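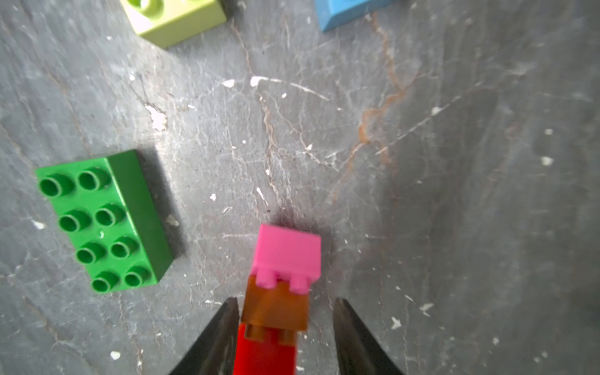

Kamrul Begum asks whether large bricks may be joined in a tower before the base plan has been laid out, and whether doing so affects the order of the steps below. It does not. A short tower may be prepared at any point and set aside until Step 5.

Section 4. Laying Out and Stacking the Large Bricks

Use this section with the Drullemano set of large-stud bricks. Users of the Wenon set should read Section 6 first.

Before you begin
Choose a flat, hard surface. Stone, tile and sealed wood are suitable. Carpet and quilted mats are not recommended, as the lower brick may tilt when pressed.

1. Wipe the surface with a dry cloth and remove any grit.
2. Place the bricks with the studs facing up. Leave a finger's width between them.
3. Sort by size. Eight-stud bricks are used for the base; four-stud and smaller bricks are used for towers.
4. Select three bricks of different colors for the first tower. Red, orange and pink are used in this guide. Other colors may be substituted.

CAUTION: Do not join bricks by striking them. Press with a flat palm. 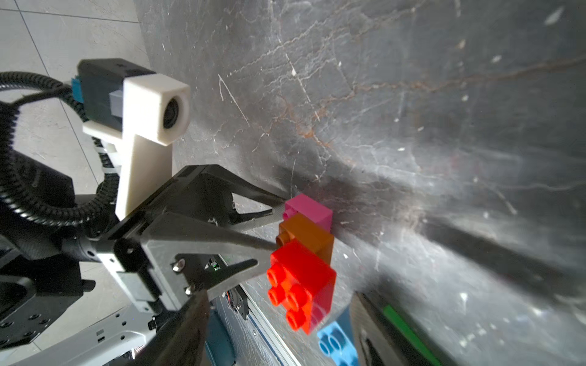
Page 14

5. Hold the tower by its sides and check the edges. Small offsets between bricks are acceptable at this stage.
6. If a brick rocks when touched, separate it, turn it a quarter turn and press again.
7. Lower the tower onto the base. Align the studs before applying pressure.

NOTE: Translucent bricks may fit more tightly than solid ones. Allow additional time when separating them.

Taking the tower apart

8. Lay the tower on its side before separating the bricks.
9. Begin with the brick at the top. Rock it gently from end to end; do not twist.
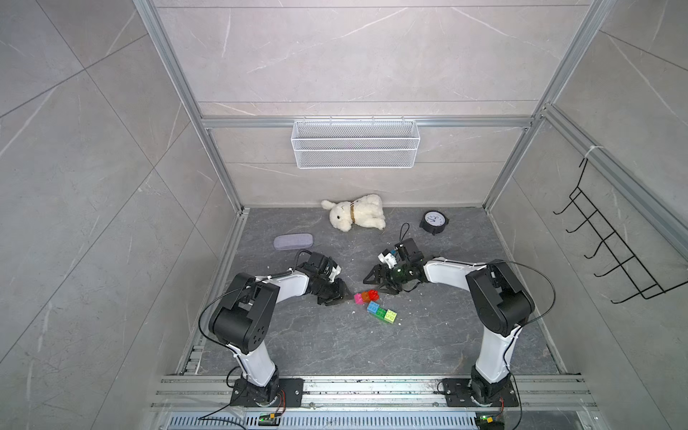

10. Keep the separated bricks together until all of them have been checked for cracks. A cracked brick must be withdrawn from use and may not be glued.
11. Return the bricks to the Pelkonen storage tray, largest pieces first. The tray holds 80 bricks. Do not force the lid.

Replacement bricks may be requested by quoting the set name and the color required. See Section 5 for cleaning.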